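Hullden 33 Bench Mat, tested over 6 weeks

The Hullden 33 is a rubber-backed mat sold for sewing rooms and light bench work. I bought the 34-inch version from Ferreira to replace a Halent mat that had curled at two corners. It arrived rolled and lay flat after a night under books.
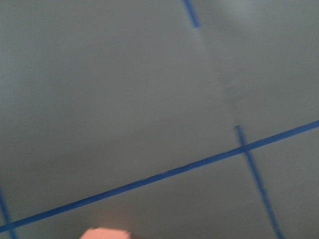

Grip is good on sealed wood and poor on glass. A rotary cutter leaves shallow marks that close up within a day. Masking tape lifts clean. Cloth tape left on for a month takes a little effort and some rubbing alcohol. The printed ruler along the long side reads true against my steel rule, but the ink has started to fade near the zero mark.

Smell was strong for the first week. Heat resistance is poor, and the leaflet says to keep irons off it.

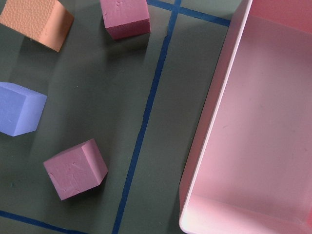 Hitum, November 2020

Hema Mathew wrote to ask whether the reverse side can be used for cutting. It can't. The backing tears under a blade, and the warranty excludes it. The Halent is reversible and costs less, but it slides more.

Rating: 4 out of 5. Order code 1043.

Paloma Dvorak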